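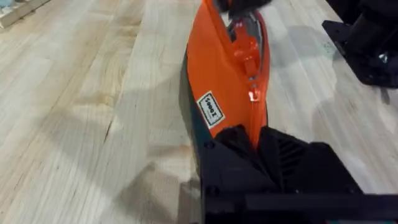

Our supervisor asked us in the first week why we wanted to write a whole report on looking after one cell, when the other groups would teach it new tasks. A cell which is not looked after teaches you wrong things, we replied, and he said he would wait to see the numbers.

Home | Projects | Reports | Downloads | Contact

Student project report, May 22, 2024
Care and setting of the two-arm table cell, Lodow teaching laboratory

1. Starting point
The cell has two arms at one long side of a wooden table, each with a gripper. When we took it over, the log of the control program Sirkton had 1,502 entries and no person had sorted them. We read them all. Of these, 166 were stops during closing of a gripper, and 83 of the stops came from the left arm alone.

2. What we did
First we checked the zero position of every joint against the Makris sheet. The left wrist was wrong by a small angle, so we loosened it, set it again and tightened the screws crosswise. After this we cleaned the finger pads with a dry cloth and put the cables below the table in order, so that they do not pull when an arm turns.
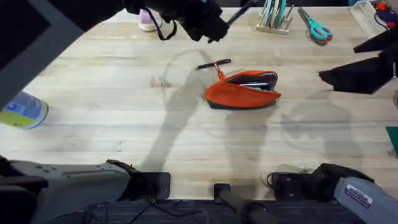
The second part was the closing force. The old value was the same for every object, and this is not suitable for soft things. We made a small table of values in Detodora, one line for each object, and the program reads it before the arm moves. For this we did 32 trials with each arm, always from the same rest position.

3. Result
In the trials the left arm stopped two times and the right arm three times. The force for smooth, round bodies is still too low in our opinion, and we could not finish this point.

4. For the next group
Please check the zero position every Monday and write it in the log also when nothing is changed. The wrist screws should be looked at again in June. The spare pads are in the drawer under the control computer.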